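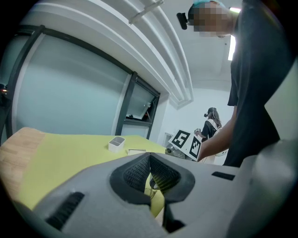

Section 5: Your first shift at the teaching table

If you've got this far you've done the reading, you've signed the induction sheet and somebody has shown you where the kettle is. Now for the part people ask me about most. I wrote this section after my own first month on the tables at Skekbridge, so where it sounds as though I'm warning you off something, assume I did it first.

A bit of background before the steps. Soritz used to pack every small order by hand. Four of us stood along the line with a tray each, and the trick was all in the fingers: which way a lid wants to go, how far to tip a box before the insert slides. What we do now is show those same movements with the hand-held gripper, and the Guker arms on the line learn from them. So the packing job has turned into a demonstrating job, for part of the day anyway. You are still a packer. You're being asked to pack as though someone is looking over your shoulder, which takes some getting used to!

5.1 Before you pick anything up

1. Check the rota on the door. Table work is booked in blocks, and you do no more than two blocks before going back to ordinary packing. This was agreed with the floor reps and it isn't up to your team lead to stretch it.

2. Put your phone and keys in your locker. Long sleeves get rolled up, lanyards come off. Mine caught on the trigger in my first week and I had to start the run again.

3. Tie back long hair if you'll be wearing the headset. The strap pulls otherwise, and you'll be fiddling with it all the way through.

4. Look over the table. You want the objects on your task card and nothing else within reach. Mugs are the usual offender.

Note: if the person before you has left the task half set out, don't try to guess what they were doing. Clear it and lay it out again from the card.

5.2 Fitting the headset

1. Loosen the strap fully before you put it on. Everyone tries to pull it on tight, and it ends up sitting on the eyebrows.

2. Settle the front part on your forehead first, then bring the strap down at the back and tighten it a little at a time.

3. Look down at your own hands, then across to the far side of the table. If the headset slips on either, tighten it one more notch.

4. Wear your glasses as normal. If they pinch, ask for the wider pad, which lives in the drawer under the charging shelf.

Caution: if you feel queasy or get a headache, stop. Take it off, sit down, tell whoever is working with you. You won't be asked to make up the time. I get it myself if I've skipped breakfast.

5.3 Lining up with the marker board

This is a two-person job and I wouldn't bother trying it alone. One of you moves the board, the other watches the handset and calls out.

1. Agree who is on the board and who is on the handset. Say it out loud - I know it sounds daft, but we once had two people watching the handset and no one moving anything.

2. The board person holds it by the edge, with fingers kept off the black and white squares. A thumb over a corner is enough to spoil the reading.

3. Tilt the board slowly towards the gripper, hold it still, then tilt it the other way. Wait for the call before each move.

4. The handset person says "got it" for a good reading and "again" for a bad one. Please stick to those two. "Nearly" and "ish" have caused more arguments than the parking.

5. When you've had a clean set, lay the board down out of the working area. Don't lean it on anything.

Note: glare is the usual cause of a failed reading. If you keep getting "again", turn the board a little away from the ceiling light and have another go. The gap between board and gripper should be no more than 560 mm, and 400 mm is where I have the best luck.

Caution: mind your back. It's very easy to end up hanging over the table with your arm stretched out. Walk round to the side you need, even if it feels like a faff.

5.4 Doing a run

1. Pick up the gripper by the handle and let the weight settle into your palm. It's heavier than it looks and your wrist will tell you so by the afternoon.

2. Open and close the fingers a couple of times with nothing between them. They should move freely and meet evenly. If they don't, go to 5.6.

3. Start the recording and wait for the beep.

4. Do the task at the pace you'd pack at if the line were quiet. I came to this job proud of being quick, and my first runs were no use to anyone. The arms copy what they're shown, fumbles included.

5. If you drop something, carry on and pick it up with the gripper if you can reach it. Those runs get kept. If you can't reach it, stop the recording and mark it as a stop.

6. Put the last object down, let go completely, draw the gripper back and then end the recording. Ending while the fingers are still closed is the commonest mistake on the sheet.

Note: a block is 11 runs. If you finish early, lovely, have a sit down. Please don't squeeze in extras, because tired hands make poor runs and somebody then has to sit and sort through them.

Caution: never use your free hand to help. It's a hard habit to break if you've packed for years, and I still have to tuck mine into my back pocket.

5.5 Swapping over

Swap roles at the end of every block, so whoever was on the gripper goes to the handset. Wipe the headset pad and the gripper handle before you hand them on. Wipes are on the shelf, and the empty packet goes in the bin and doesn't go back on the shelf looking full (you know who you are).

If your hand or wrist aches at swap-over, write it in the blue book. I didn't for a fortnight and I was wrong not to. The second handle size was only ordered after enough of us wrote the same thing down, and I find it much kinder on the thumb.

5.6 When something isn't right

Fingers sticking or closing unevenly: stop using the gripper, put a red tag on it and take the spare. Don't poke at it with a pen.

No beep at the start: check the handset is awake, then end and start again. Twice is enough. After that, ring the technician.

Cable snagging on the table edge: put the gripper down before you free it. Tugging bends the connector, and the replacements come from the Chaiyaporn workshop and take an age to arrive.

Headset keeps going dark: it wants charging. Swap it for one off the shelf and redo the lining up in 5.3 from the beginning, even if you'd only just finished.

5.7 Things people ask me

Is it filming me? The recordings show the table, your hands and quite often whoever is standing across from you. Faces are blurred before anyone outside the team sees them. You can ask to see a run you were in, and you can ask for it to be taken out, and you don't have to say why.

Are my runs used to check how fast I am? No. The agreement we signed says speed from the table can't be used in your review. There's a copy on the canteen board, so have a read of it.

Is it going to take my job? I asked that as well, and I'd have been annoyed to be fobbed off. The overnight packing shift has gone, and the people on it moved to days or to returns. Daytime packing has the same number of posts it had in October, with table work mixed in. There's a review due and I can't tell you what it will say. What I can tell you is that my shoulders are better and I miss the chat on the old line a bit.

Do I get paid more for it? Yes, table blocks are paid at the trainer rate. Check your slip the first month, as mine had been put through at the ordinary rate and it took a phone call to sort.

Section last revised 20 March 2022. If a step here doesn't match what's on your table, follow the card on the table and leave me a note in the blue book.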